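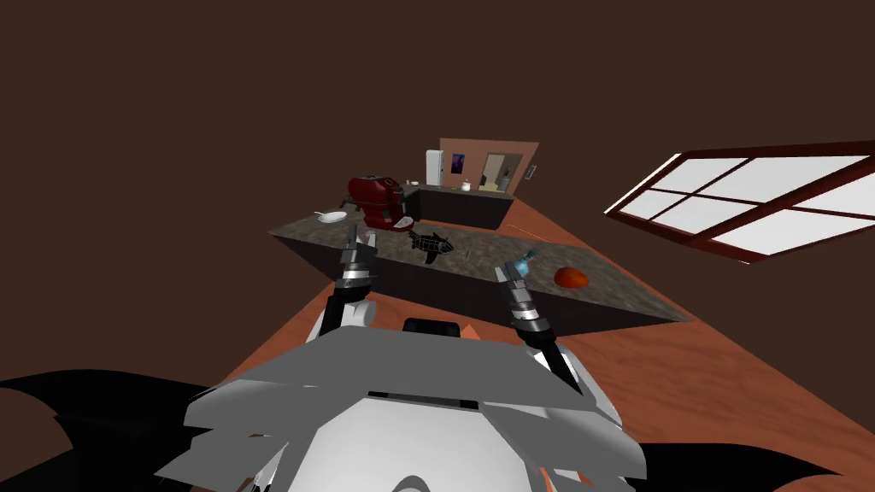 Kitchen island task in the simulator, both grippers at the counter.

Search the list archive Go Advanced

Posted in September by Panya Paisan

Re: teleop demos, tilted view

> We have 50 demos of the counter task from the Dumthorpe operators and the
> policy still reaches short on the right side. Should we record more, or
> throw these out and start again? Also, does anyone else find it hard to
> drive with the view tilted like that?

Don't throw them out yet. I replayed 10 of yours last night and the left arm is fine in all of them. On the right, the operator stops with the gripper in front of the counter, near the small blue bottle, and waits a long time before closing. The policy is copying the wait.

Two things to try first. Trim the pauses - the Skulon replay script does it if you set the idle threshold to 70 frames. Then re-record only the right-arm reaches, with the tomato and the bottle moved between runs. Ours were all in one spot the first time and we had the same trouble.

On the view, yes. With the floor running off at an angle I kept pushing the stick the wrong way for the first hour. Dimaculangan has a patch that maps the stick to the counter edge instead of the camera. I use it for everything now except two-handed lifts, where it fights you.

Our full set on Poditell is 3,264 episodes, same island, same grippers. You can mix in the reaches but leave out the pours, the labels are wrong.

Panya

Contact the list owner | Copyright list members | Back to top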